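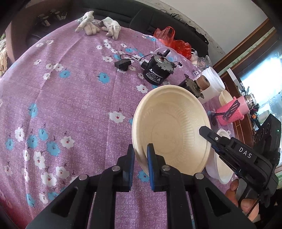
Verwood, February

3 min read

Dear Tormod,

I promised you a proper account of how the first half of the grant year has gone for the community lunch club, so please forgive me if I ramble a bit, as I usually do. The short version is that we are on track with the lunches, a little behind with the transport, and very much in need of a chat with you about the kitchen.

We have served 803 hot meals since the funding came through. The target we agreed with the Fladura Fund for the whole year was 2,000, and I know on paper that looks low for the halfway mark, but the first weeks went on hygiene certificates and getting word round the surgeries and sheltered flats, and the autumn is always slow while people make up their minds about us. Friday is now so busy that we run 2 sittings, one at noon and one at a quarter past one, and I think we shall catch up nicely if the weather is kind.

Transport has been the headache. The minibus from Tralmont was off the road with its gearbox, and for most of that time we relied on lifts from families and one very patient taxi driver. We spent £497 on fares that we had not budgeted for. I have put this under "travel" in the accounts, and I should like to ask whether we might move the same amount across from printing, where we are well under. The bus is back now, though it still dislikes the hill up to Longo Close - as do most of our passengers. 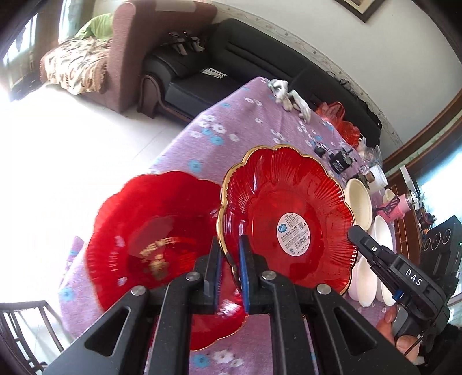

Food costs have held up better than I feared. The greengrocer lets us have his end-of-day veg at a good price, and our cook has become something of a genius with a sack of carrots and a few pounds of lentils. We have been more careful with the extras, and for special lunches I would like us to buy a few cheerful things we can bring out every year instead of paper ones. A red glass plate with a wavy edge and a thin gold rim, for instance, makes a mince pie look like an occasion, and our members do notice that sort of thing. I have pencilled a small sum for serving ware into the second half, and you will find it at the foot of the budget sheet.

As for what people tell us, the comments book is filling up. "I had forgotten what it was like to have seconds" was one that stayed with me. Several members who met at our tables now do their shopping together, and two of the gentlemen have started a dominoes afternoon which seems to have rules only they understand.

The oven is the thing I really must raise. It was second-hand when we got it and the bottom shelf no longer heats evenly, so puddings have to be turned halfway through. I am gathering quotes for a replacement and will send them on with the next set of figures, and if you could spare an hour to come to lunch and see the kitchen for yourself, we would be delighted to feed you.

14 shares | 3 comments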